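Drasby Player Help: Your Most Common Questions

Lucie Grewal and Tanner Marchand look after the help inbox for Drasby, and they put these answers together from the questions that land there most. Last updated Friday, July 22, 2022.

Will my old save work after the June update?

Yes, it will! The first time you load it, the game makes a fresh copy in the new format and leaves your old file alone, so please don't worry about those long evenings you spent on your harbor. The copying can take up to 8 minutes on a console if your town is a big one, and the progress bar does like to sit still near the end. Let it finish.

How many islands are there now?

There are 52 on the main map, and the update added three more in the northern chain. You'll need the lantern boat to reach those, and if you haven't built it yet, talk to the old pilot at Gauthier Point after you've repaired the second pier.

Can I play with a friend on a different system?

You can, as long as both of you are on the same version of the game. Each of you will need a free Lolico account, and you'll find the sign-in under Settings, then Friends. If a friend's name doesn't show up right away, back out to the title screen and go in again - this clears it up for most people.

I bought the game twice by mistake. Can I get my money back?

Oh dear, it happens more than you'd think, usually when somebody buys it on the computer and then again on the console without meaning to. Refunds go through the store where you paid, so start there. If the store turns you down, write to us with your order number and Tanner will see what he can do.

Who wrote the music?

Rosaura Bedoya wrote all of it, apart from the tavern songs, which are by Aurélien Masson. The soundtrack is sold separately.

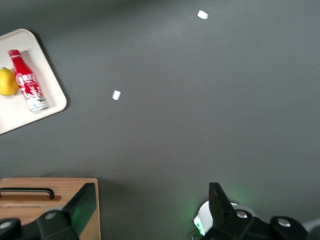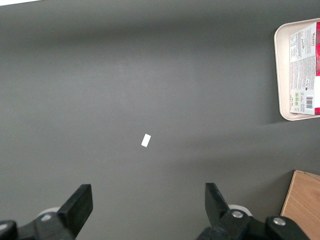
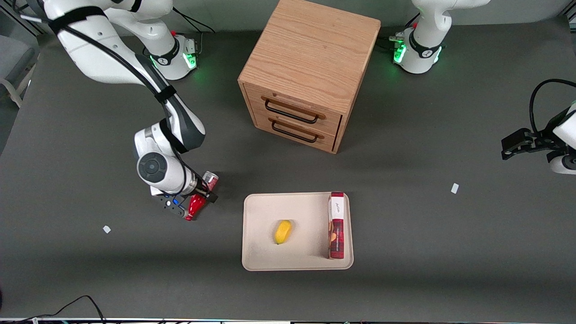

Is there a way to make the text bigger?

There is, and we're so glad it's finally in, as many of you had been asking for it. Go to Settings, then Reading, and slide the bar to the right. Quest notes, shop signs and letters will all change together. The names on the sea chart don't grow yet, but Delali Odoi is working on them and hopes to have them in the next patch.

What does error 236 mean?

It means the game couldn't reach the friends service. You can still play by yourself and your progress will save as usual. Try again in a little while, and if you're still seeing it the next day, send us a note with the name of your system and the town you were in.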